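Clerwood round dining table with turntable - my review after one winter

I bought the Clerwood table in the 151 cm size, with the turntable that comes in the same box price. We are a family of four, and on many evenings my wife's parents eat with us, so a rectangular table was always one chair too short. I write this review because before buying I could find only very short opinions, and most of them were written on the first day.

Delivery was by a company called Cotumau. Two men carried the top up the stairs, and they were careful with the walls. The base comes separate and you must attach it yourself. The instruction sheet has drawings only, and drawing number four shows the long bolts where the short ones should go. I lost one hour there. My neighbor Jhun Manalo helped me to turn the table over, and I would not try this with fewer than two adults.

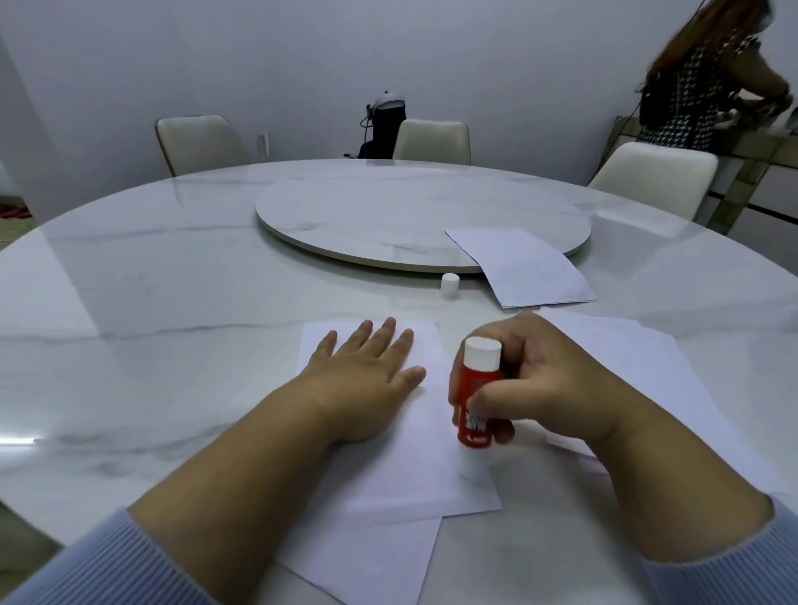

The turntable is the part I was most afraid of, because in my parents' home we had one that made a noise like an old door. The Clerwood one is quiet and it does not shake with a full soup pot on it. It takes a lot of the middle, however, so each person has only a strip of table in front. For plates the strip is enough. For paper it is enough also, if you sit close: a few white sheets and a red glue stick can stay near the edge, and you do not need to lift the turntable off. A large drawing pad does not fit well, and my daughter complains of this.

The surface has a white marble pattern with gray veins. Turmeric is the enemy. One yellow spot stayed for two days until I used baking soda with a little water, and then it went away. Tea and soy sauce come off with a cloth. I do not put hot pans on it directly, so I cannot say how it behaves with heat.

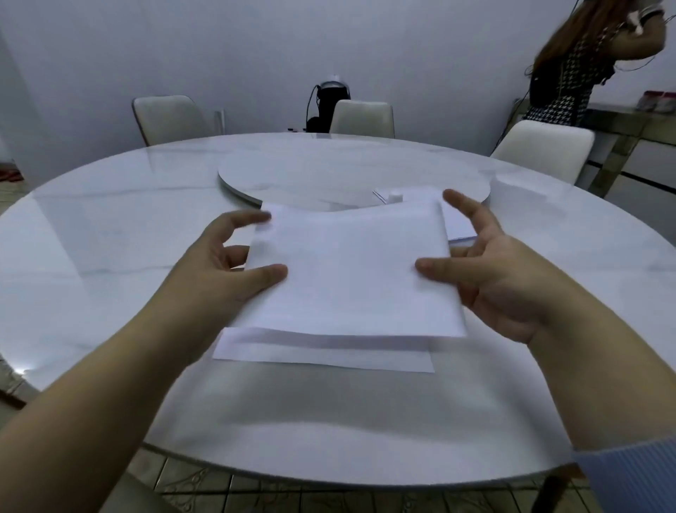
Cleaning under the turntable is the small annoying job. Rice goes there, and crumbs, and you must lift the plate with both hands every week. It is heavy. My mother-in-law cannot do it alone, and I think a small handle or a notch at the edge would solve it.

I also looked at the Gautam table, which was cheaper by 23 dollars but had no turntable, and at one from Zindoseo with four legs at the outside. I did not like the legs, my knees found them in the shop already. With the Clerwood the base is in the center - you can push in one more chair when a guest comes, and everybody has space for the feet.

I paid 1655 dollars with delivery. It is a lot of money for us. In April the bolts needed to be tightened one time, and after this the top is steady again. I give four stars of five. The missing star is for drawing number four and for the rice.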